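Ginisen Guest Kitchen: Questions Our Guests Ask

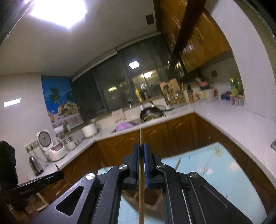
The kitchen on the second floor is shared by all guests of Ginisen, and you may cook in it at any hour, also late in the evening. Please read the answers below before your first meal. The rice cooker stays on the white counter, near the power outlet strip on the wall, and we ask you to leave it there. The table with the flower print is for eating and for preparing cold food.

Can I use the rice cooker without asking?
Yes. Wash the inner pot before and after use, also if it looks clean. Please do not take out rice with a metal spoon, it scratches the coating. A plastic rice paddle is in the first drawer.

How much rice should I cook?
One measuring cup of dry rice is 150 grams, and for one person 75 grams is normally enough. The cooker makes a bad crust when the quantity is very small, so if you eat alone it is better to cook a full cup and keep the other half in the refrigerator.

Are chopsticks provided?
Yes, wooden ones, in the drawer with the forks. Wash them by hand in warm water and dry them standing with the tips up. Do not leave them in the sink overnight. If a stick is cracked or has become rough, throw away the pair and tell the reception. Long cooking chopsticks can be bought in the Medve shop on the ground floor.

Can I put a hot pot on the table?
No. Please use one of the cork mats. The flower print was already damaged once in December and we had to replace the cover.

Will my appliance from home work?
The kitchen has 230 volts. Guests who bring an appliance made for 110 volts only must not connect it, even with a plug adapter. An adapter changes the shape of the plug but it does not change the voltage.

Where can I keep my own food?
In the refrigerator, in a closed box with your room number. Dry food goes in the Cakus cabinet beside the door. We remove food without a number every morning.

Who cleans the kitchen?
We clean the floor and the counters daily. Dishes, the stove and the table are cleaned by the guest who used them.

Something is broken. What should I do?
Unplug it if this is safe, and call the reception at extension 23. You do not pay for normal wear.

Last updated: 2024-07-10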